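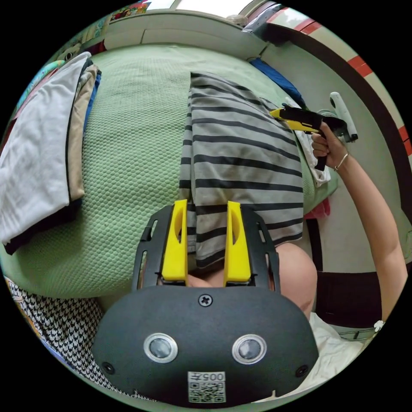 Page last changed: June 27, 2021

Why does my honeycomb bedspread keep growing, and can I get it back to size?

Posted by Soledad Ledesma in Household > Bedding and Linens

Hello everyone, I hope somebody here can set my mind at rest. I bought a cotton bedspread last September, the sort with the little honeycomb texture all over, in a lovely pale green that goes beautifully with our curtains. I'm ever so fond of it. When it arrived it fitted the bed perfectly, with a nice even drop on both sides and just enough at the foot to tuck under.

Since then it has been washed five times, always at 30 degrees with a small scoop of ordinary powder, and I've dried it over the line in the garden because we haven't got a tumble dryer. Each time it comes in a bit longer and a bit narrower. It was sold as 245 cm long and I measured it last week (flat on the landing, with my daughter holding the other end) and it is now a good 12 cm over that. The sides hardly cover the mattress and the foot end trails on the carpet, where the cat has decided it belongs to her.

My sister says I should boil it and be done with it. My neighbour says never, ever boil it. I don't want to end up with a bath mat! Is there a gentle way to bring it back, and what should I be doing differently on washing day? The care label has faded so badly that I can only make out the washtub and the number.

I'd also be glad to hear whether anyone keeps other things piled on theirs. I do my folding on the bed, jumpers and striped T-shirts and all the rest of it, and I wonder if the weight makes matters worse.

Thank you for reading all this, I do go on.

Arnaldo Brandão

Dear Soledad, please don't boil it! I had exactly this trouble with a blue one and I can promise you it's nearly always the line that does it. Honeycomb cotton (some shops call it waffle) is full of little pockets and they hold an astonishing amount of water. You hang that up by one short edge and all the weight pulls downwards for an entire afternoon, so the pockets flatten out and the cloth goes long and thin, just as you say.

What I'd do is this. Wash it again as you normally would, but give it a proper spin at the end so that it isn't dripping. Then, while it's damp, lay it out flat on some clean towels. The spare room floor is best if you have one, or the lawn on an old sheet if the weather is kind. Now push it gently back into shape with the palms of your hands, working from the two ends in towards the middle, and ease the sides outwards. Go slowly and keep patting. You'll see the pockets start to stand up again, and it really is rather satisfying. Leave it lying there until it's dry all the way through, and turn it once so the underneath gets some air.

Mine came back almost completely the first time and the rest of the way the second time. If there's still a bit of length left over after that, you might try a slightly warmer wash, but go up one step only and check the colour on a corner first, as greens can be funny.

For ordinary weeks, if you must use the line, fold it over two or even three lines so that it makes a sort of hammock. It takes longer to dry and it looks peculiar from the road, but nothing is pulling on it.

As for folding your washing on the bed, I shouldn't worry one bit. A few T-shirts weigh next to nothing. I'd only be careful with zips and hooks, which do catch in the loops. If you get a pulled thread, ease it back with a blunt needle and don't snip it.

Do let us know how you get on, and give the cat my regards.

Rornimness

just put it in a tumble dryer at the launderette, medium heat, take it out before its bone dry. worked for mine

Gema

I agree with Arnaldo about drying flat, and would add that fabric softener is worth leaving out if you use it. It made mine limp and the texture went very flat, and it took a couple of plain washes before it felt like itself again. Also measure it when it's fully dry and has had a night to settle. I measured mine damp and frightened myself for no reason.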